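Villstead Robotics Course, Bench Notebook
September, Station 4, afternoon session

Purpose: to establish a repeatable approach to the yellow object before the class proceeds to the placing exercise. The arm was set up in accordance with the Skorach handout. The approach speed was left at 500 in the settings file, as entered by the previous group. Wrist camera recording was enabled for all attempts.

At this speed the wrist view is too blurred for the edge finder to be relied upon near the target. Students are asked to note the position of the finger relative to the yellow object before any change is made to the approach path.

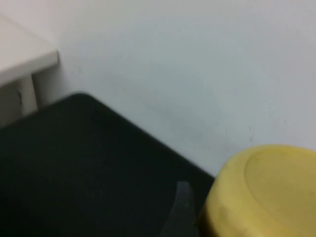 Thulani Gumede remarked that the speed should be lowered only for the last part of the path, as the 13 students on the list must each complete a turn before the bench closes. The suggestion was accepted. The path file now has two segments, and the second is to be edited by the station lead only.

The grip exercise is recorded separately. Students are to save one still with both fingers against the yellow object and to enter the grip setting beside it. Marks on the pale background are not to be traced as part of the object outline when labeling.
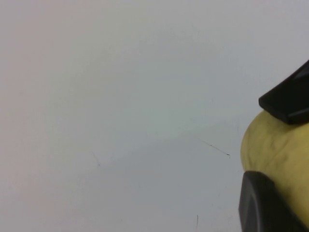 Vendula Kolář
Station Lead, Student Manipulation Project

Grip setting entered as 2. The Jomau template does not have a field for this value, and it has been written in the margin until the template is revised. Ľubica Zelenák is to check the labels against the stills.

Outstanding: copy the path file to the shared folder; confirm the bench booking for the placing exercise.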